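Teaching a gripper to tidy a desk: project report, Itlow group
23/04/2024

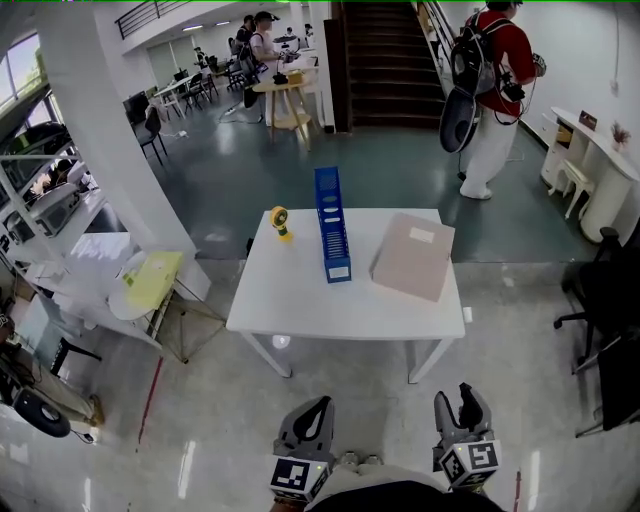
Fig. 1. Collection table with the blue file holder, yellow fan and pink file box. Hand-held grippers in front.

What we wanted

A policy that can sort out desk items without us coding each move. So, examples first. Lots of them. Our plan from January said one object type, we ended up with mixed office stuff because single objects got boring for the model (it learned one path and repeated it).

Setup

Two hand-held grippers, one per hand, marker cube on each. The cubes give us pose, the jaw opening is logged separate. Person stands at the long side of the table, objects go in front. White table top, which is good for contrast and bad for glare. The big hall has a shiny floor too and we got reflections in a lot of the takes. Did not fix this, no time.

Task script is short. Reach, grasp, move, release, back to start pose. Left hand or right hand, whichever is closer. For the file box both hands. Start positions were drawn from a sheet we call the Veton list, so nobody just puts things where they feel like it.

What we collected

381 takes over 7 sessions. After checking we threw out 67. Most of those were tracking loss, when one cube turned away from the camera or the other hand went in front of it. A few were just bad takes, dropped object, wrong start pose, someone talking to the operator halfway through.

Labels were done by hand in Gindport. Slow. Start and end of grasp only, we skipped the labels for contact because two of us could not agree on them.

Problems

File holder is tall and narrow and tips if you grab it high. We all grabbed it high at first. Later takes are low grasps, so the data is split in two styles and the model mixes them. Should of written the grasp height in the script from day one.

Fan is small, easy to pick up, but the round head fools the jaw width estimate. Still open.

People walking around behind the table. It is a shared hall and they show up in the background all the time. We left them in. Cropping to the table helped a bit in training, numbers are in the Palacios folder.

Also the start pose drifts. By the end of a long session your arms are tired and the hands sit lower. Visible in the plots.

Results so far

On the held-out starts the policy finished 84 percent of the fan moves. File holder is much worse, we did not run enuogh trials to give a fair number. Two-hand box moves not tested.

To do

Redo the holder takes with low grasps only. Shorter sessions. Matte cover for the table. Test the box before the final demo.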